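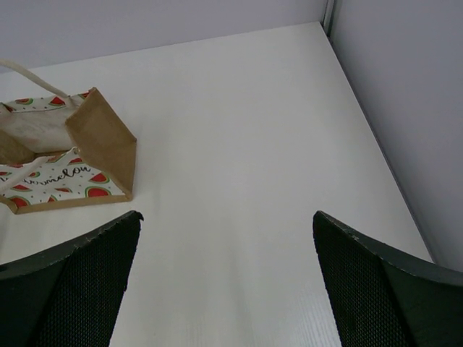

Erker open house: bags, towels and a dishwasher rack

Posted 3rd September

Erker opened its test hall to visitors for one afternoon, and I went mainly to see whether the bag work had moved on since January. It has, a little. Lalit Bhatia ran the tour and took questions at each bench, which slowed things down but made the visit worth the train fare.

The hall is divided into walled benches with white tops. Each has one arm and one class of chore. Erker does not build arms. It writes the control software and sells it to two customers, Illunska (grocery packing) and Kauppinen (hotel linen), so the benches follow what those two need.

Bags first. The task is to take a small tote from any position on the table, stand it upright and open the mouth far enough for a second item to go in. A stiff carton would be trivial. A tote with a jute gusset and thick rope handles is harder: the gusset holds its shape, the printed faces fold, and the handles go wherever they like. With the bag on its side, the software has to choose between the gusset edge and a handle. Bhatia said the handle is the easier grasp and the worse one, as the bag then swings and tends to land on its other face.

The fingers are flat wedges with a fine textured grip surface on the inside. Mesh pads are a wear item. Erker replaces them every 800 grasps on jute and lets them run longer on cotton. I asked what a worn pad does to the results and was told that slips go up before anyone can see a difference in the pad.

The log on the wall screen gave 1,187 attempts for the current software version. Bhatia would not give a success rate for the whole set, but said a good run takes 40 seconds from first movement to open bag. A person at a checkout does it in two or three. For Illunska the speed matters less than the failures, because each one needs a staff member to walk over and reset the bag.

Linen was further along. Hand towels came out folded square enough to stack, provided they started flat. From a heap, the arm spent most of its time looking for a corner. Kauppinen has a unit on trial at one laundry, on hand towels only. Bath sheets are too long for the reach of a single arm.

The dishwasher rack used a Haleo gripper with a narrower finger, and it was the weakest of the three. Plates were fine. Mugs were fine if the handle faced out. Cutlery was not shown.

My view is that shop-floor use is close for single items in a fixed spot with staff nearby. Household use is not. A kitchen table would have the tote, the mail and last night's glasses on it, and none of the benches I saw dealt with more than one kind of object at a time. Bhatia did not argue the point. He said mixed tables are next on the list - after handles.

Tours were in groups of eight and ran 50 minutes late by the end of the day. Wear flat shoes, and bring a sweater for the hall. Parking is at the rear, past the loading dock.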